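Red track pants with the white side stripe, how do you fold these things??

porari_laundry
Posted in: Laundry & Linens
OK so I have folded a lot of laundry in my life and I'm being beaten by one pair of red track pants. They're the slippery kind with white panels, and every time I get one leg lined up the other one slides off and twists. I've tried the bed, I've tried the couch. My drawer is a disaster. Help!

zorurier2046
Bed is your problem, too squishy. Do it on the floor. Carpet grabs the fabric a little and it stays where you put it. Waistband in one hand, cuffs in the other, pull it straight, lay it down, fold in half, then in thirds.

rathjen_mom_of_3
Gonna disagree on the floor. We have a dog. Anything red or black that touches my carpet comes up furry. Kitchen table with an old towel over it works fine — same grip, no hair.

zorurier2046
Then vacuum first lol. A table is too short for adult pants, the legs hang off and drag the whole thing down.

serixfan
Neither. Hang them. Track pants don't need folding, clip them by the cuffs and go live your life.

porari_laundry
I have one closet rod and it's full, so hanging is out. Tried the carpet tonight. Pulling from both ends definitely gets it long, but the stripe keeps wandering off on a diagonal and I get a rope!
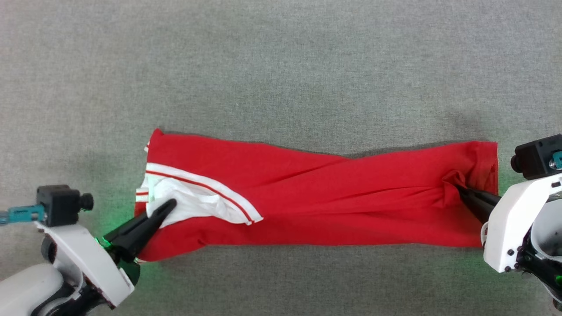
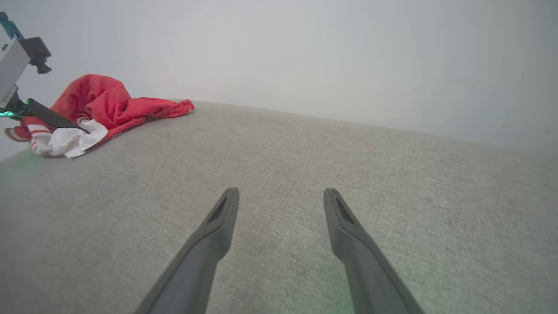 Am I supposed to match the side seams before I pull or after? I've been doing it after, and I think that's where it goes wrong.

zorurier2046
Before! Put one leg right on top of the other, stripes together, smooth from the waist down with your palm and only then give it a tug.

rathjen_mom_of_3
OK I agree with that part. Still say table. And don't tug hard, you only want the wrinkles out.

serixfan
1244 posts on this forum and at least 400 of them are me telling people to buy hangers.

porari_laundry
Seams first, got it. I'll try again after dinner. Does anybody roll theirs? My drawer is pretty shallow so thirds might be too thick.

zorurier2046
Rolling's fine, start at the cuffs and go toward the waist.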